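Town electric vs. competitive supplier - can I even switch? And what is this "power cost adjustment"

Asked by Aniela Laskowska

Moved to Lullwood in November, first time living somewhere with a town owned electric department. Before this I was with one of the big companies and I picked my own supplier every year, Plisora last time, fixed rate, fine.

Now my bill has a customer charge, a distribution line, a generation line and then something called PCA that changes every month. Last bill I used 758 kWh and the PCA was a charge. The month before it was a credit. No clue why.

Called Plisora to move my plan over and the rep said they "don't serve that territory." Then a guy came to my door from a company called Trudonico saying he could sign me up at this adress. So which is it?

Also want to know if I can get out of the PCA somehow, or at least guess what it'll be. All electric apartment, baseboard heat, so winter scares me a bit.

Thanks in advance

3 answers

Answer from Stanisława Czerwiński (accepted)

Lived in a muni town 6 years, was on the ratepayer advisory group for part of that. Quick version bc I'm on lunch.

1. Can you switch supplier
Almost certainly no. Most town light departments never opened up to retail choice. They buy the power for everyone and you get the one rate. Plisora told you right. The Trudonico guy either had the wrong street list or was hoping you'd hand him your account number. Don't. Call the light department and tell them he was there, they usually want to know.

2. What the PCA is
The department sets a base rate maybe once every couple years. But what they pay for power moves around - gas prices, a plant out for repair, cold snap, transmission charges. PCA is the true-up. Power cost more than what's baked into the base rate, you get a charge. Cost less, credit. It gets multiplied by your kWh so heavy months hurt more. It's supposed to be a pass through, no markup, and you can ask to see how they figured it. Mine had a one page worksheet at the front counter.
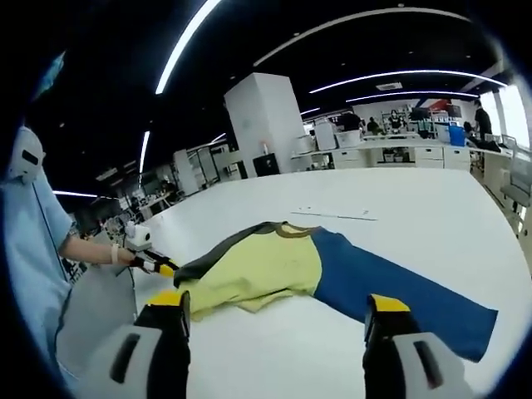
3. Can you avoid it
No, everybody on that rate class pays it. What you can do:
- ask about budget billing. They average your year and you pay the same every month, then settle up once a year
- ask if there is a time of use rate. Some have it, some don't. With baseboard heat run the numbers first, it can go badly
- check for a prompt pay discount. Lots of munis have one and it's easy to miss. Mine was on the generation part only

4. Guessing next month
Look at the past year of PCAs, they should have them posted or will email them. Ours was worst in January and February and got better by April. Not a promise, just the pattern.

Answer from Qiuyue Xiao

Agree with most of the above but the PCA isn't always monthly. Some towns do it quarterly, some smooth it on purpose with a rate stabilization fund so you don't get whiplash. Ask which kind yours is. If it flipped from credit to charge in one month then probably no smoothing.

Also for baseboard, see if they'll do a free energy audit. Renters can usually get one if the landlord signs. I got door sweeps and new thermostats out of it and went from roughly 400 kWh over my neighbor to pretty much even with her. Same size unit. The old thermostats were just bad, off by 4 degrees in the bedroom.

Answer from Sanaa Fawzy

Had a door guy too!! He wanted to see my bill. Said no and he left.

I think you can still go solar tho if that's what you're after? Not sure how it works in an apartment. My cousin used Domański for hers but she owns the house.

Comment from Aniela Laskowska

Thank you all. Called them this morning, no retail choice, monthly PCA, no fund. Budget billing exists but you need a full year at the address first so that's out for this winter. There IS a prompt pay discount and I missed it on both bills, of course. Asking my landlord about the audit.

Comment from Stanisława Czerwiński

Ask if they'll use the previous tenants usage for the budget amount. Mine did that for a new account, might depend who picks up the phone.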